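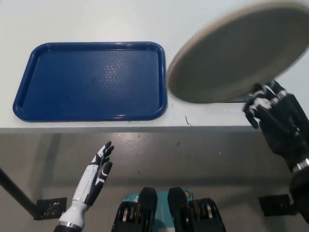

What should an operator do first when a robot loses its grip on an object?
Press the stop control and leave the object where it is. Picking up a dropped item while the arms are still powered is the most common breach of procedure recorded in this laboratory.

Norkimby Robotics Laboratory
Handout 4: Grip faults during table work
Module leader: Kyung-tae Yoon

1. Purpose of this handout
Students are required to read this handout before the second practical. It concerns a fault that occurred in December on the Skirkside bench, in which a humanoid robot released a round board while lifting it from a table. There were no injuries. The board fell to the floor and a finger joint on the right hand had to be replaced.

2. Summary of the fault
The task was to lift a round board by its rim with one hand and set it down again. The robot had completed 1,361 lifts since its last service. On the lift in question the fingers closed, the arm rose, and the grip force then fell to nothing for 2 seconds. The control program, Davton, continued the arm movement as though the board were still held. The empty hand was driven down on to the table edge.

3. Findings
The log was examined by Da-eun Hong. A connector in the right wrist had worked loose and the force reading was lost. Davton was set to reuse the last good reading when a new one did not arrive, and so no alarm was raised. The same gap in the readings appeared 37 times in the earlier logs, always for a shorter period. These gaps had been put down to network delay and were not reported.

A flat, wide object held at one side places a turning load on the fingers. A brief loss of force which might pass unnoticed with a small block can be enough to release a board.

4. Changes now in force
A missing force reading stops both arms at once.
Wrist connectors are checked by hand at the start of each session and the check is signed for in the Baudry log book.
Any gap in the readings, however short, is to be reported to the module leader on the same day.
Students stand behind the floor line whenever an object is raised.

5. Preparation for the practical
Read the extract from the fault log issued with this handout. Mark the point at which the arm should have stopped, and write one paragraph stating which reading you relied upon. Bring your answer to the bench. Students who have not signed the safety sheet will not be admitted.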